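Section 3: Fitting the Cestavix underblanket and first use

This section applies to the single-bed model with the Carkov hand control. For the double model with twin controls, see Section 4.

Before you start

Check that the mattress is at least 189 cm long. The underblanket must lie flat over its whole area, and on a shorter mattress the foot end will fold under. Do not use it on a water bed, an airbed or a bed with a powered base.

The mains socket should be within reach of the hand control lead without stretching. Extension leads are not recommended.

CAUTION: Do not plug in the hand control until step 8.

Fitting

1. Strip the bed down to the mattress. Remove any topper thicker than 4 cm.

2. Take the underblanket out of its bag and inspect both faces. Look for scorch marks, pulled stitching or heating wire showing through the fabric. If any are found, stop and return the product to the shop.

3. Lay it on the mattress with the connector uppermost and at the pillow end. The printed label should read the right way up from the foot of the bed.

4. Draw the elastic straps under the mattress corners, pillow end first. Smooth the surface by hand from the centre outwards. Loose items such as cloths, nightwear and spare pillowcases should be taken off the bed before the sheet goes on.
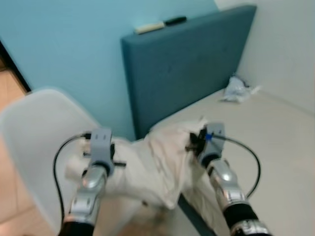
Comment from Wen-hsiung Mak: The straps are fine on an ordinary mattress but very tight on a deep one. I had mine on for a week before noticing that the pillow-end strap had crept up and left a ridge. Doing the foot end first cured it. Could the guide mention this?

Reply from Gashi Support: On mattresses deeper than the strap mark, either order may be used. Check for ridges after the first night and refit if needed. The wording of step 4 will be reviewed at the October update.

5. Cover the underblanket with a cotton bottom sheet. Do not place a second electric blanket, a wool fleece or a plastic-backed protector on top.

6. Push the hand control plug into the connector until it clicks. The lead must leave the bed at the side and hang freely. It must not pass under the pillow.

7. Return the bed to its normal position. A single bed may stand with one side against the wall, provided the lead comes out on the open side and is not trapped between wall and mattress.

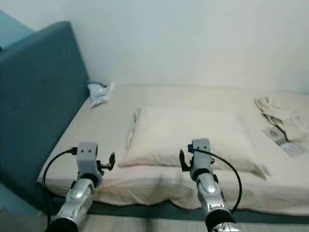
8. Plug the hand control into the mains socket and switch on. The lamp shows green. If it flashes red, switch off, unplug and repeat step 6.

9. Set the control to 2 and leave the bedding in place. Check after half an hour that warmth can be felt evenly across the sheet. A faint smell on first use is normal and will clear.

Settings

Setting 1 is for all-night use. Setting 2 is for warming the bed before you get in. Setting 3 is for quick heating only and steps down to 1 by itself after two hours. There is no setting 4 on this model, although the dial is marked with a dot at that point.

NOTE: The timer resets if the mains supply is interrupted. The control will then stay off until switched on by hand.

Washing

Unplug the hand control at both ends. Wash on a wool cycle in a net bag and dry flat. Do not wring, iron or dry-clean. The underblanket must be completely dry before it is reconnected.

Storage

Roll the underblanket loosely and keep it in the Iso bag supplied. Do not fold it or place anything heavy on it. Keep the hand control in the side pocket of the bag.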